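We use cookies to remember your preferences. Accept all | Manage settings

Filed under: Working groups > Robot practice > Minutes

Minutes of the household handling practice group, meeting held December 26, 2021

Held by call. Apologies had been received from Farkar, who sent written comments on section 5. Ruairí Hayes took the chair.

1. Minutes of the last meeting

Agreed with one correction. The trial period for the logging template ends in February, and the earlier minutes gave no end date.

2. Draft code, section 3: scenes used in simulated trials

The chair reminded members that the draft covers arms working over ordinary domestic surfaces, and that simulated trials are to be held to the same written rules as physical ones. Nuranau had asked whether a cluttered table should be allowed as a starting layout. The present wording only says that the layout must be "suitable", and two members had read that in opposite ways.

It was agreed that clutter is allowed and should be recorded. The trial sheet will name the objects on the work surface before the first movement, including any that stand between the arm and the item to be picked up. Tall or narrow items such as bottles and statuettes go on the sheet even when they play no part in the task.
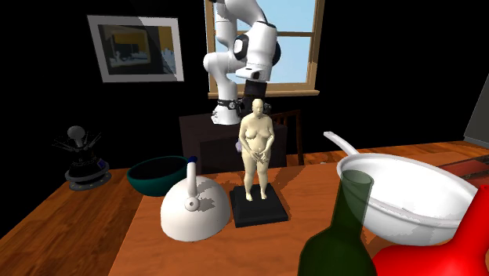 Serkier asked for a minimum clearance between the gripper and anything standing beneath it. After some discussion the group decided against a single figure. Grippers differ too much in width, and a figure that suits one would rule out another. The code will say instead that the operator must state the clearance used, in millimetres, and keep to it for the whole run. A run in which the stated clearance is broken counts as a failed run, whether or not anything was touched.

Phelan wished it noted that this will raise the failure count in its own returns. Of the 1635 runs it submitted for the last period, 641 carried no clearance value at all. The chair said that older runs would not be marked again, and that the rule would apply from the date the section is adopted.

3. Draft code, section 4: holding and releasing

The draft has five conditions for a sound release. Members had no objection to the first four, which cover the speed of approach, the height of the hand over the receiving surface, the order in which fingers open, and the wait before the arm withdraws.

The fifth says that an item must be "fully supported" before the fingers open. Nuranau pointed out that this cannot be met where the item is meant to drop into a bowl or bin, however short the drop. Ruairí Hayes proposed splitting the condition in two — one part for placing and one for dropping — with the height of the drop to be declared in the second case. Agreed.

There was a longer exchange on irregular items. The draft asks for contact at two opposed points. Several members felt that this made sense for boxes and cans and very little sense for a lump with no flat sides, where a finger may be bearing on a ridge or the edge of a hollow. The proposed text now reads: "For items without parallel faces, the operator shall record which fingers were in contact at lift and at release, and shall not report the hold as stable on the strength of a single view."

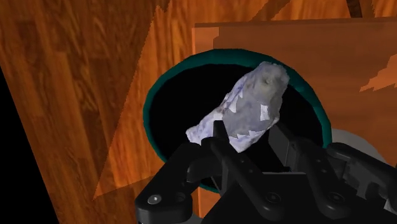 Serkier replied that recording finger contact is easy in simulation, where the software can give it directly, but that many physical hands have no touch sensing and the clause would shut them out. Its suggestion was to let those users write "not measured" and still submit the run. Phelan was content with that as long as such runs are listed apart. The clause was accepted with this change.

4. Draft code, section 5: object models

Farkar's comments were read out. They ask that any model with visible faults in its surface be either repaired or named in the report, as faults can alter where a finger makes contact. Accepted without discussion. The list of known faulty models stands at 7 and will be put in an annex.

5. Actions

Nuranau to redraft the release condition in two parts.
Serkier to supply wording for "not measured".
Phelan to try the new trial sheet on one batch of runs and report back.
Chair to circulate sections 3 to 5 as a clean copy.

6. Any other business

Phelan asked whether minutes could go out sooner after each call. The chair will see to it.

Next meeting in February, by call. Date to be sent round.

5 shares | 7 comments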